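Gripper Maintenance Technician (full time, on site)
Nerico, Lurkstead workshop

Nerico runs the Trustitz line of hand-held grippers and the bench cell that goes with them. We are hiring one technician to keep the units in working order between sessions. The position reports to the hardware lead and opens in September.

Scope of work

The technician inspects each unit when it comes back to the bench, replaces worn parts, and signs it out again. Most of the hours go to the jaws and the rubber. Pads are checked for torn ridges, lifting edges and debris in the channel. Jaw travel is measured open and closed, and the two sides must agree before the unit leaves. Marker plates are checked for scratches, lifted corners and tilt against the fixture. A plate that has shifted is removed and remounted, then the unit goes through calibration again.

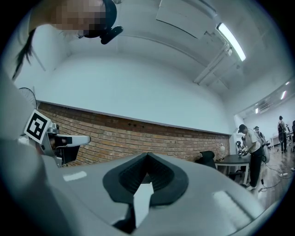 Full service is due every 300 hours of logged use. It covers fasteners, jaw pivots, cable strain relief, lens cleaning and a firmware check. Units with a fault in the log are pulled early. The service record is kept in Feyisa, our in-house tracking tool, and an entry is closed only after the function test has passed.

The bench cell is serviced on a separate schedule. The technician re-zeroes the axes, checks the emergency stop, and runs the 4000-cycle jaw test after any change to the drive.

Requirements

Two years of hands-on work with small electromechanical assemblies
Able to read assembly drawings and work to a torque table
Soldering and crimping of fine-gauge wire
Basic command line use, enough to run a calibration script and read its output
Clear written fault reports

Useful but not required: camera calibration, 3D printing of fixtures, experience with molded rubber parts.

Conditions

Day shift, starting at 7:30 a.m. Hand tools and safety glasses are supplied. The work is done standing for much of the shift. Training on the Trustitz units takes 4 weeks and is paid at the full rate.

To apply

Send a resume and one fault report you have written, with customer details removed, to the Nerico hiring desk in Lurkstead. Applicants who pass the first review are invited to a paid bench trial. The trial consists of a pad replacement, a marker remount and a short written report.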